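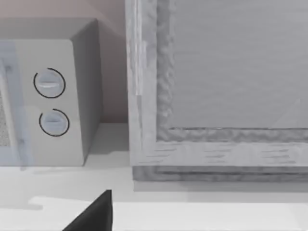

Call for Participants: Home Reheating and Meal Storage Study

Gruner Household Research is recruiting adults for a study of how people store, portion and reheat cooked food at home. The work is carried out for Stadomska, a publisher of printed and online cooking instructions, and the results will be used to revise the wording of its reheating guidance. Participation takes place in your own kitchen, with food you would have cooked anyway.

Reference number: 1379
Principal investigator: Laiba Soomro
Applications close: May 27, 2022

Background

Reheating instructions usually give a power level and a time. Many microwave ovens are set with knobs or with unlabeled power steps, and printed instructions written in watts do not always match the settings available. Earlier work at Gruner looked at the instructions themselves. The present study looks at the records people keep when they are asked to write down what they did: the container used, the portion size, the setting chosen, whether the food was stirred, and whether it was returned to the oven for a second period.

The study does not test appliances and will not rank or recommend them. It does not assess diet, body weight or cooking skill.

Who can take part

You may apply if you:
are 18 or older;
have regular use of a microwave oven at home, of any age or type;
cook at least one meal a week that is partly saved and eaten later;
can read and write in English well enough to fill in a paper or online diary;
have a freezer compartment or a separate freezer.

You may not apply if you work for an appliance manufacturer or a food packaging company, or if another member of your household is already enrolled. People who share a kitchen with other tenants are eligible, provided they record only their own meals.

Applicants with a food allergy may take part. No food is supplied by the study team.

What participation involves

The study runs for 2 weeks. On enrollment you will receive a packet containing a diary, a probe thermometer, a set of adhesive labels and a measuring jug. The thermometer must be checked in ice water before first use, following the card in the packet, and the reading entered on the inside cover of the diary.

For each stored meal, attach a label to the container when it goes into the refrigerator or freezer. Write the date, the type of food and the container material. When the meal is reheated, enter the following in the diary: setting, total time, number of interruptions, and temperature at the center of the food. If you reheat a meal on a stove or in a conventional oven, enter it on the green pages instead.

Entries should be made at the time of reheating. Blank days are acceptable and should be marked as blank. Please do not change what you cook for the purposes of the study, and do not reheat food you would otherwise have eaten cold.

There are 2 telephone interviews, one at the midpoint and one after the diary has been returned. Interviews are recorded with your consent. Participants who prefer not to be recorded may ask for written notes to be taken.

Use of the data

Diary entries are transcribed into Hista, the database Gruner uses for all household studies. Names and addresses are stored separately and deleted when payment has been made. Short passages from diaries may be quoted in the final report without identifying details. You may withdraw at any time before the diary is returned, and entries made up to that point will be destroyed on request.

Payment

Participants who return a completed diary and take part in both interviews receive a gift card, sent by mail after the second interview. Participants who withdraw after the midpoint interview receive half the value. Return postage is prepaid. The thermometer and jug may be kept.

The study will enroll up to 1000 households. Places are assigned in the order in which complete applications are received, with some held back for households that use older appliances.

How to apply

Request an application form from the Gruner recruitment desk, quoting the reference number. The form asks for your contact details, the number of people in the household, and the make and approximate age of your microwave oven. If the make is not known, leave the field empty. Do not send photographs or purchase receipts.

Questions about eligibility should be addressed to the recruitment desk. Questions about consent or the handling of personal data should be marked for the attention of Laiba Soomro. The diary was designed by Vukčević, a form design office, and is available in large print; please state this on the form.

Applicants will be notified by mail whether or not a place is available.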